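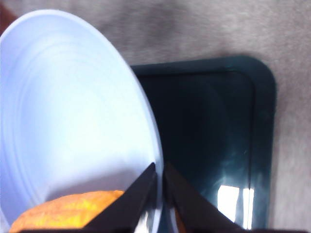 White plate with faint rings, something golden-orange on it, dark tray beside.

# Baswood Plates

June, by Vasylyna Yurchenko

Filed under: Kitchen & Table / Open Collections

Baswood is a set of 903 close-up pictures of food on plates, and we love how varied it came out! Breakfast leftovers, baked things, sliced things, plates with ridges, plates without.

## What's in it

- `plates/`: the pictures, sorted by plate color
- `notes.csv`: one row per picture, with plate, food and light
- `small/`: 200 pictures, handy for a first look

Food labels stay broad ("orange, rounded") wherever we couldn't agree on bread or sweet potato. Karthikeyan Kurup went through 17 of those a second time and left them broad.

## Known gaps

Very few bowls. Cool light makes white plates look bluish, so please check the `light` column before sorting by color. Soup is coming in version 3, and we can't wait.

Recent items

- Lamia Cups and Saucers
- Senum Bread Boards
- Fuchs Tray Notes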